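16/10/2025

**Sorting bench, Prondale workshop – running notes**

Picking up where the last page left off, with the tea gone cold beside me and the Ikska order finally out of the door. I promised I'd write down how the kitting room feels now that the arms are doing a share of the sorting, and I keep putting it off because the log sheets are easier to fill in. So this is the long version, and anybody who only wants numbers can skip to the bottom.

For anyone new on the rota: kitting is where the loose pieces for the learning sets get split by color before they go into the trays. For years that was two people on stools with a bin between them, and a third person bringing more bins. It's gentle work and good for talking, and it is murder on the neck by three in the afternoon. We used to swap every hour and still went home stiff. When the Fehr people first came through to measure up in January, most of us assumed the stools would be gone by spring, and there were some quiet lunches that month. The stools are still there (one has a new cushion, thank you to whoever brought it in). What has changed is what a person does while sitting on one.

Mostly we teach now, and we check. The practice table is set up for foam letters and plates, a color to a plate, and it's a good exercise because it has most of the real job in it: soft pieces that squash when you grip them, odd shapes, and colors that sit closer together than you'd think until you have to put them into words. I spent a good part of this morning on what we mean by green. The yellowish letters and the darker ones all count as green on our pick sheet, and anybody in the room would tell you so without stopping to think, but I had to write it out properly, and then write it again when I read it back and found I'd left out the pale ones.

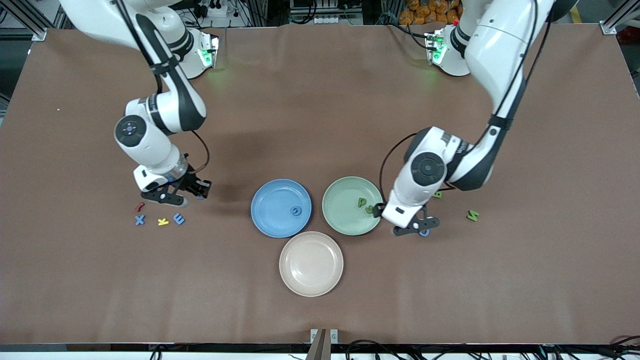

From the packing end came the remark that it's strange to be asked so many questions about a job you always did with your head somewhere else. I've been chewing on that ever since. After all these years of being told kitting needs no training, we've now got four pages on how to do it, and the people who wrote those pages are the ones who used to be handed the bin and pointed at a stool. I do think that has done something for the mood in there. When a tray comes back wrong, the talk is about the sheet and the setup, and people who hardly spoke up in meetings before will walk over and say the grip is too high for a thin letter, or that the plates want moving apart a bit so the rims don't crowd each other.

I don't want to make it sound rosier than it is, though. A few things I've heard more than once, written down so they don't get lost:

- The room is quieter in the wrong way. Two people sorting together used to chat all day long, and one person checking trays has no company. I've asked if the checking bench can be turned to face packing.
- Checking is tiring in the eyes where sorting was tiring in the neck. Swapping every hour should stay, even if it looks on paper as if it isn't needed anymore.
- Nobody has yet been told whether teaching the arms goes on anyone's pay grade. It should be answered before the next Roda contract starts, and I've said so twice.

Numbers, for those who skipped. Since the last entry we've logged 1,712 pieces through the practice table, against the 2,000 I was hoping for. Of those, 137 needed a hand to put them right afterward, and 41 of the 137 were down to our own sheet being vague about blues. I'm fairly cheerful about that, seeing as a vague sheet can be fixed with a pencil. The rest are mostly grip trouble with the thin shapes, the ones with a lot of open space in the middle, and I'd like a longer look at those before I guess at a cause.

One small thing I noticed and liked: people still sort by hand at the end of the shift, whatever's left in the bin, without being asked. I did it myself yesterday for ten minutes and found it very restful.

**To do**

- Rewrite the blue section of the pick sheet, with real letters taped to the page
- Try the plates a little farther apart and log it separately
- Ask Fehr about softer finger pads, and what they cost
- Move the checking bench (need two people and a clear morning)
- Chase the pay grade answer, again
- Put the old bin labels somewhere safe, packing wants them for the shelves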